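访谈时间:7/4/21
地点:Drultbridge,Anard 砌体修缮工作室

Drultbridge 的旧渡槽有 14 个拱,石料是本地的细粒砂岩,灰缝却换过好几代。Anard 接手这座渡槽的勾缝工程已经进入第二个施工季。受访者是工作室的砂浆技术负责人,按其要求不具名。谈话大部分时间围绕石灰砂浆的配比、养护和验收,偶尔岔到供货和合同上去。

谈到前期调查,对方先讲取样。工作室从渡槽上取了 13 份旧砂浆,尽量避开排水口和后期补过的部位。“样品要带着缝深的信息。表层那一段可能是后来补的水泥,里面才是老灰。混在一袋里送去分析,出来的数据没法用。”

分析的做法并不复杂:先在放大镜下看骨料和石灰团块,再用稀酸溶掉胶结料,把剩下的砂烘干过筛。对方提醒说,如果骨料里本来就有石灰石或者贝壳碎屑,酸溶法会把它们一并溶掉,胶砂比就会算得偏高。“所以酸溶之前一定要先看薄片。有人图省事跳过这一步,得出一个灰多得离谱的配比,照着做,墙面全是收缩裂缝。”

渡槽的结果是这样的:老砂浆用的是弱水硬性石灰,砂的级配偏粗,石灰团块多,应当是生石灰与湿砂一起堆放消解的热拌做法。后来的补缝则有两类,一类是水硬性更强的石灰,另一类是硅酸盐水泥。水泥缝附近的砂岩剥落最重,缝本身保存完好,两侧的石头退了进去。

“水泥缝凸在外面,石头凹在里面,这就是典型的病害。水分走不了缝,只能从石头走,盐也跟着在石头里结晶。” 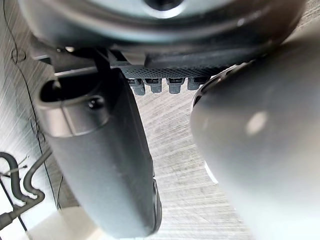

## 砂比石灰更难找

问到配比里最费时间的一项,对方的回答是砂。石灰可以按等级订货,砂要一车一车地看。Kanaan 的采坑曾是这一带修缮工程的主要来源,棱角好,级配连续,含泥量低。采坑缩减产量之后,工作室改用 Drosgate 的河砂,再掺一部分破碎砂补粗粒。

“河砂太圆。颗粒圆,咬合就差,砂浆在缝里压不实,收面的时候会跟着铁板走。掺了破碎砂以后好一些,但颜色偏冷,渡槽是暖黄色的,颜色要靠细粉往回调。”

工作室不用颜料。对方认为颜料在干湿两种状态下的色差不易控制,几年以后褪色的速度也和周围的旧缝不一致。调色全部依靠砂的细粉部分,代价是细粉一多需水量就上升,收缩随之变大,两边要反复试。

空隙率的测法是现场就能做的:干砂装满量筒,加水至与砂面齐平,记下加入的水量。水的体积与砂的体积之比就是空隙率,石灰浆至少要填满这部分。“书上一比三的说法就是从这里来的,因为一般的砂空隙率接近三分之一。换一种砂,这个数就要重新测。我见过的图纸,十张里有九张直接写一比三,砂是什么砂,一个字没有。”

计量按重量还是按体积,工地上一直有争论。工作室在搅拌站按重量,每盘干料 200 千克;零星修补时按体积,用同一只料斗,刮平。石灰粉的松散密度随批次变化,按体积时每到一批新货都要称一次,换算表贴在搅拌机旁。

## 清缝与填缝

清缝深度一般取缝宽的两倍以上,渡槽上有几处水泥补得很深,最深清到 80 毫米。这种地方不能一次填满,要分层,每层压实以后划毛,等到指甲压下去只留浅印时再填下一层。

角磨机在这个项目上基本禁用。竖缝短,盘片进去容易切到上下石块的棱角,切口一旦留下就无法恢复。工人用的是窄錾和手锯,硬的水泥缝先在中线钻一排孔,再从孔往两侧剔。对方承认速度慢,业主每次例会都会问进度,工作室的答复是把每个拱的石棱损伤记录附在进度表后面。

润湿是对方强调最多的一道工序。砂岩吸水快,干石头会在几分钟内把砂浆里的水抽走,石灰来不及水化,缝面看着硬,后面是粉的。通常前一天傍晚喷一遍,施工前再喷一遍,石面颜色变深但没有明水时开始填。拱腹朝下,水留不住,喷的次数要增加。

“拱腹还有一个问题,砂浆要偏干。拌得湿了,填进去会往下坠,和上面脱开一条细缝,从下面看不出来。检查只能敲,听声音。”

收面用硬毛刷点击,不拖刷。时间选在砂浆初硬以后,把表面那层浮浆打掉,露出砂粒。浮浆层致密,会减慢内部的碳化,也会挡住水汽。点击早了刷毛会把砂浆带出来,晚了打不动。这个时间窗口与气温、风和石头的含水都有关系,对方不愿给出小时数,只说工人要每隔一阵去按一按。

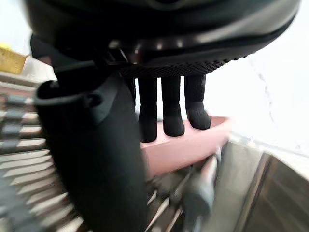

深色外壳下缘的细格纹带,由凸起的小方块排成。

## 养护

填完的缝挂湿麻布,外面再罩一层塑料膜,麻布与墙面之间留出空隙,避免布纹印在缝上。弱水硬性石灰的强度有两部分来源,水化部分需要水,碳化部分需要空气中的二氧化碳,而碳化反应又只能在有水分的孔隙里进行。完全泡湿不行,孔隙被水占满,气体进不去;完全干燥也不行。合适的办法是让墙面在潮湿和略干之间缓慢交替。

工作室规定九月以后不再开新的作业面,已经填好的缝继续覆盖过冬。对方说这一条写进合同时遇到了阻力,总包希望赶在年底前完成东侧几个拱,提出改用强度等级高一级的石灰来换时间。

“等级高一级,早期强度是上来了,后期强度也跟着上来。水硬性石灰的等级是按试块在标准龄期的强度划的,之后它还在涨。你今天选它是为了过冬,几年以后它可能比石头还硬,那和水泥缝差别就不大了。”

最后双方的方案是东侧推迟,脚手架保留,租金由双方分摊。对方没有透露分摊比例。

## 验收看什么

验收标准里有抗压强度一栏,对方认为用处有限。试块在钢模里成型,水分只能从顶面散失,缝里的砂浆则有两侧石头吸水,两者的孔隙结构不同。工作室仍然做试块,用来判断同一配比各批次之间是否稳定,不拿它推断墙上的实际强度。

墙上的检查主要有三种:小型钻阻仪测缝的硬度随深度的变化,酚酞喷在新鲜断面上看碳化深度,吸水管测石面和缝面的吸水速度。最后一项对方看得最重,要求缝的吸水速度不低于相邻石面。低了,说明水分仍然会优先走石头,勾缝就没有起到牺牲层的作用。

第一季完成的拱里有一处没有通过,位置在水槽接头正下方。钻阻曲线在表层以后突然下降,剔开以后后层发粉。原因查到润湿记录,那两天的第二遍喷水没有签字。该处全部返工,返工面积计入工作室自己的成本。

关于渡槽本身的渗漏,对方认为勾缝解决不了。槽底的黏土层在几个接头处已经开裂,水从上面下来,灰缝做得再好也是在排别人的水。Anard 已经向业主提交了槽底检修的建议,含开挖探坑的位置图,目前尚未得到书面答复。下一季的作业面暂时按干燥工况安排,渗水的两个接头留到最后。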